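Sullwood Local History Board > Railways and Industry > Vernport tramway strike: how many marched?

wattlebird_jen
Posted 7th December

Hi all, long-time lurker. I've been transcribing the Vernport tramway strike letters on and off since August and I'm stuck on the march to the Barta wharf. The company secretary's letterbook says 2,000 men. The union minute book says 4,000. Same afternoon, same road! Has anyone found a figure that isn't from somebody with an axe to grind?

coalchute
Neither, I reckon. The harbour office kept a tally of people through the wharf gate because they charged a toll, and the tally for that day is 2,769. I copied it out years ago and it's still in my notebook.

wattlebird_jen
Oh that's brilliant, thank you. Does it say whether the toll was collected from the strikers, or did they just barge through?

coalchute
No idea, sorry. There's just the number and a set of initials in the margin. I've written the rest up on my page, pasting the relevant bit so you don't have to go digging:

The gate tally and the strike

The harbour gate book runs to three volumes and the strike falls in the second. The handwriting changes halfway down the page, so I think the clerk was relieved at midday.

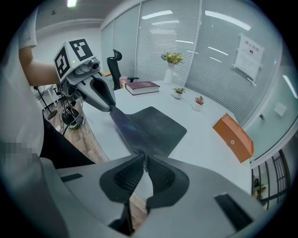 3 min read

Gate keepers entered foot traffic and carts in separate columns. On the day of the march the cart column is blank, which fits with the carters having gone out in sympathy that morning. The mayor's letter to his brother says the carters "stood by their horses and would not stir", and I've always taken that to mean they were at the depot and never joined the march at all.

Old Skokeo Road
Have to disagree with you there, coalchute. The toll gate was on the northern side. Anyone coming down from the Skokeo sheds would've walked in along the foreshore and never gone near it. My great-grandfather was a fitter at the sheds and the family story has always been that they came by the water. So your tally is a minimum and I'd be saying 3,000 at least.

coalchute
Family stories, mate. Mine has us descended from a bushranger.
The foreshore path is under water on the harbour survey.

Old Skokeo Road
At high tide, yeah. Got a tide table for the day?

coalchute
...no. Fair enough.

wattlebird_jen
Ha, well I can look! The newspaper printed tides next to the shipping news and I've got to go through that reel for the mayor's correspondence anyway -- he wrote to the paper twice that week, both times very cross about the colour of the union's banner.

tramspotter_2
Bit of a tangent, but is the secretary in that letterbook the same bloke who later ran the Sullwood brickworks? The signature looks awfully similar.

wattlebird_jen
I think it might be his son. Start a new thread and I'll put up both signatures tonight.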